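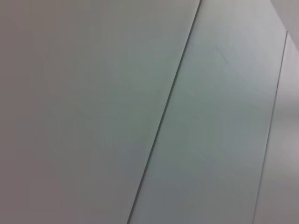

Cleaning flat panel fronts: what I picked up at the Covness open day

Smooth gray panels with thin dark seams between them show every scuff once light falls across them at a slant. I have a whole wall of the things in my own kitchen, so when Covness opened its doors in September to show off the robots they're teaching to do housework, I went straight for the cabinet wiping and stayed there most of the morning!

Nuala Fahy was running the demonstration and let us ask anything we liked (I asked a lot). A surprising amount of what she's worked out for the robot is good advice for a person with a rag.

Wipe along the seam

The robot runs its cloth the same direction as the joint. Go across and the edge of the panel scrapes grime off the cloth and drops it right in the groove. I'd been going across for years.

Two cloths

One damp, one dry, and the dry one follows right behind. They use plain microfiber, washed without fabric softener. Softener leaves a film, and on matte paint you get those cloudy swirls that make you think you've ruined the finish.

Press less than you think

This was my favorite part. They had a readout of how hard the arm was pushing, and visitors could take a turn wiping a test panel to compare. I pushed way harder than the machine did, and so did everyone in line ahead of me. Hard rubbing on matte gray will polish a shiny spot into it. If a mark doesn't lift, lay the damp cloth on it, wait 40 seconds and try again lightly.

Faint scuffs

Try a dry cloth first, then a drop of dish soap in warm water. Cillian Egan, who builds the test kitchens, keeps a white eraser in his shirt pocket for shoe marks and swears by it. Skip the melamine sponge on anything with a sheen. It's a very fine abrasive and it will dull the surface.

Seams and grooves

A soft toothbrush, barely damp, top to bottom. For crumbs packed in tight, fold a piece of card over the corner of a cloth and draw it down once. Don't spray cleaner into a joint, especially on fiberboard, where the edges can swell.

Check from the side

Get your eye close to the panel and look along it toward a window or lamp. Streaks you'd never catch straight on jump right out. I came home, tried this on my pantry doors and had to start over!

They're planning another open day in spring, with dishwasher loading this time. I'm already collecting questions.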